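Buying Secondhand for the Nursery

The stroller aisle at a big store can make a first-time parent want to go home and lie down. There are frames, seats, adapters, liners and rain covers, and the price on the tag rarely includes all of them. More families are skipping the aisle and buying used, and the shops that serve them have changed to keep up.

Plascombe has two such shops. The older one, Mamani, began as a rack of sleepsuits at the back of a dry cleaner's and now fills the whole building. Strollers are on the ground floor, clothes are upstairs, and cribs are kept in a side room where they can be put together and taken apart. Bidham opened across town in March and deals mostly in larger items. Both take goods on consignment, and both will turn a stroller away if the brakes don't hold.

Stock moves quickly. Mamani sold 1,611 pieces last year, counting everything from bibs to double strollers, and the better strollers seldom stay on the floor for a week. Regulars leave a phone number and a short wish list. If you want a particular model in a particular color, you may wait a while. If you want something clean that folds with one hand and fits in a small trunk, you can probably have it this afternoon.
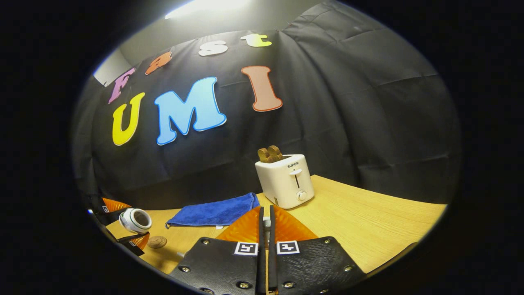 Cut-out letters spell "Fast" on a black cloth backdrop.

Prices at both shops tend to start at half of what the item cost new and drop from there. A basic umbrella stroller might be priced at $20. A full-size model with a bassinet attachment, bought new last year and used for one baby, was marked at $91 when we visited Bidham, with the rain cover thrown in. The same shop had a plain wooden high chair that had plainly been through several families and was still sound.

Some things are better bought new. Neither shop will sell a used car seat, whatever the story that comes with it, as there is no way to check for crash damage by looking. Crib mattresses are also off the list at Mamani. Bidham takes them only in unopened packaging.

For everything else, a few minutes of checking goes a long way. Open and close the stroller several times. Push it with one hand and see whether it pulls to the side. Lean on the handle with the brake set. Look at the harness, especially the stitching where the straps meet the seat, and work the buckle yourself. Write down the model number and look it up for recalls before you pay — both shops will hold an item for a day while you do it.

Ask about parts, too. A missing wheel on a discontinued model can turn a bargain into a porch ornament. Rirnix, a small repair outfit that collects from both shops, replaces tires, brake cables and worn grips, and can often match a canopy fabric closely enough. It doesn't repair harnesses and will tell you to get a new one from the manufacturer.

Selling works much the same way in reverse. Wash the fabric, wipe down the frame and bring the manual if you still have it. Mamani pays when the item sells, Bidham pays half up front on anything it expects to move quickly. Clothes need to be in season, so hold the snowsuits until fall.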